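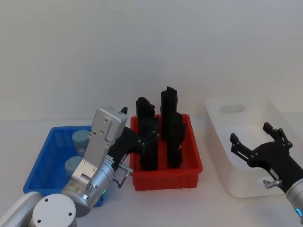
Blue bin, red bin, white tabletop.

1/ Notes on color-coded sorting in small stockrooms. Most systems fail at the label, well before the bin. Color is read from across a room. Text is read at arm's length, if at all.

2/ Wekano, a parts reseller, let me go through its return log for February: 3,659 items, 822 of them put back in the wrong place. That is an error rate of 22.5%.

3/ Most of the errors were between categories that shared a color. Blue meant "checked" on one shelf and "fragile" on the next. New staff learned whichever meaning they met first.

4/ The fix was to give each color a single meaning across the whole building. Size, supplier and date moved to the printed label. Nothing else changed, including the shelving.

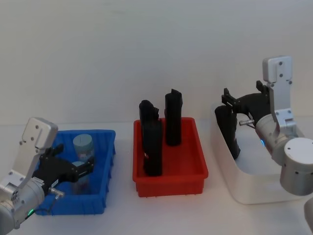 Blue tray, red tray, white rounded bin.

5/ Keep the palette small. Wekano's Nuttall site ran 2 colors plus white. The Jovel site tried eight, and the chart on the wall was out of date by Saturday.

6/ Some staff will not see red and green as different. Blue against red is the safer pair under warehouse lighting. Check it under your own lamps before ordering.

7/ Open question: whether white should mean "unsorted" or "empty." Jovel uses the first, Nuttall the second. Stock moves between them twice a week.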